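History of Schooling, Lecture 4: How a small private school begins, and how it survives
Last updated: 16th January
By Marjatta Kokkonen

These notes follow the lecture but they are not complete. Please read them together with chapter two of the reader, and bring your questions to the seminar.

1. Where we stopped last time

We had discussed the parish school and why it lost its pupils when the free public school came to the district. Today we look at another type, the school which was founded by one family or one employer. Our main case is the Dreva Day School, opened for the children of workers at the Busetti spinning mill. The mill gave the building and the firewood. It did not give the salary of the teacher, and this became the cause of many quarrels later.

2. The first years

The school opened with 32 pupils in one room above the mill office. The age of the children was from six to thirteen and all were taught together. Older girls heard the reading of the younger ones. In the teacher's log book we find the same complaints again and again: children who are absent in the harvest weeks, slates that are broken, parents who promise the fee for next month.

Please notice what the log does not tell. It was written for the inspector, and the teacher knew that he would read it. There is almost nothing about punishment, although two former pupils speak of it in their memoirs. A source which was written for a superior has to be read with this in mind. We will come back to this in Lecture 6.

3. Fees and free places

The fee was paid by the quarter. Nine places were free, and they were given by the wife of the mill manager after a visit to the home of the family. The historian Mitali Samarakoon calls these visits "an examination of the mother". I find this expression a little strong, but the visiting notes do support her. They mention clean floors and church attendance much more often than they mention the child.

Horațiu Ilie has another view. He argues that the free places were mainly a tool to keep skilled workers from leaving for the Unell mill across the river, which had no school. His evidence is a list of the fathers: most of them were machine fitters, very few were carders. Both explanations can be true for the same family. In the seminar I will ask each group to defend one of them.

4. Growth, and the question of the state

After the second building was finished, the roll rose to 276 pupils. The school now had separate classes, a head teacher and a small library. It also had costs which the mill did not want to carry. From this time we see the first letters to the school board asking for a grant.

The grant came with conditions. The teachers had to hold a certificate, the timetable had to be shown to the inspector, and religion could be taught only in the first or the last hour of the day. The head teacher accepted the first two without much discussion - the third one took four years to settle.

Compare this with the Tekin school from Lecture 3, which refused the grant and closed. It is tempting to say that Dreva was wise and Tekin was stubborn. But Tekin had a boarding house, and the rule about religion would have touched its evenings as well as its lessons. The two schools did not stand before the same choice.

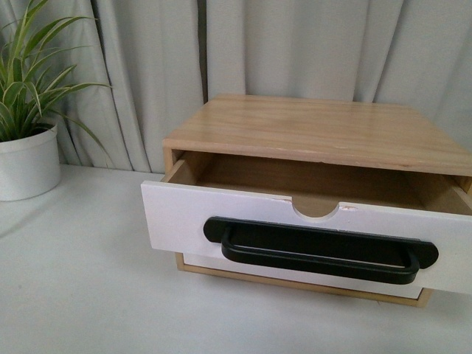
Department of Education and Social History

5. For the seminar

Read the extracts 1 to 12 in the reader. Extract 7 is difficult because of the old handwriting, so a typed version made by Kirsten Doucette is printed after it. Where she was not sure of a word she has put it in brackets. Do not quote such a word as if it was certain.

Prepare short written answers, half a page is enough:

- Who had the power to decide which child was admitted, and did this change after the grant?
- What can we learn from the log book about the girls who helped with the teaching?
- Do you find Samarakoon or Ilie more convincing on the free places? Use at least two extracts.

The essay titles will be given out in February. If you wish to write about a school from your own town you may do so, but please speak first with me or with Zinhle Oosthuizen, who leads the second seminar group. We need to see that there are enough sources before you begin.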